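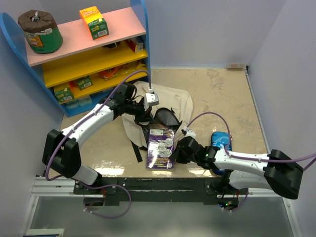 By Imtiaz Jayawardena
Submitted October 21, 2018

A Medal from the Hillgate Bridge Works

For the local history unit I studied a bronze medal that has been in my family since before I was born. It was given to workers when the Hillgate road bridge opened. I wanted to find out who designed it, how many were struck, and what the small marks on the edge mean.

The medal is round and 6 cm across. The front shows the bridge from the river side, with two piers and a barge passing under the left span. Below the water line is the name SZALAI in small capitals. The back has a wreath of oak leaves and a blank panel where a name could be engraved. Ours was never engraved. The edge is stamped DRURKO and then the number 98.

I began with the town library, which keeps the bridge company's yearly reports on the second floor. The report for the opening year lists the payment for the medals under "Ceremonies and Printing." The order was for 715 pieces in bronze and 11 in silver. The silver ones went to the directors and the two engineers. The report does not say who got the bronze ones, but a newspaper notice from March of that year says that every man with a full season on the works could collect one at the pay office.

Drurko was the mint. It was a small firm that mostly made transit tokens and school prizes. Szalai was the engraver. I found the same signature on a swimming prize in the library's display case, with the letters cut the same way, the Z slightly lower than the rest.

The number on the edge was harder. At first I took it for a year, but the bridge opened well after 1898 and long before 1998. My second idea was a serial number. To check this I wrote to Golero, a dealer in tokens and medals, who had sold two of the bronze pieces. Both had edge numbers, and they were different from each other and from ours. This fits a serial number, but three medals is a small sample.

I could not find a list matching numbers to workers. The pay office books for those years are missing from the library's set. If they were kept somewhere else, they would be the next thing to look for.

Sources: bridge company yearly reports; newspaper file, town library; letter from Golero.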